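Progress report to the Gromport equipment fund
Prepared by Anatole Texier, Clulcombe teaching labs
Period covered: May to August

The grant pays for a trial of the Skinura two-arm bench kit, with a view to buying one or more for the glassware room. This report covers setup and the first round of handling work. Costs are within the amount approved.

Setup took longer than planned. The arms were mounted in May, but the wrist cameras needed new brackets, and Bent Kárason had to redo the calibration after they were fitted. We now use a fixed layout at the back of the bench, with a beaker, the blue roller on its stand, six tubes upright in a clear rack, and an empty rack to the right.
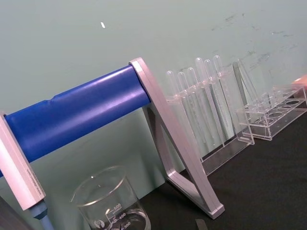
Report no. 18

Clear plastic and glass are the hard part of this job. The vendor's default vision settings were tuned for solid, painted parts, and in June the kit often missed the edges of the racks. Dirceu Brito adjusted the settings and put a dark cloth on the table. Since then we have logged 1209 grasp attempts, 555 of them on beakers. Beakers are now picked up cleanly in some 80 percent of attempts. Tubes are well behind that.

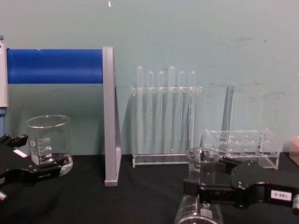
The gripper fingers have held up well, and no replacements have been ordered. The software is less finished. Restarting after a stop means homing both arms, and the manual skips two of the steps. We have sent our notes to the vendor and asked for a corrected version.

Next period we will work on tubes and on placing them in the second rack. Halfdan Hallgrímsson will run the sessions. We are not asking for more money at this stage, but we would like to keep the loan kit through November.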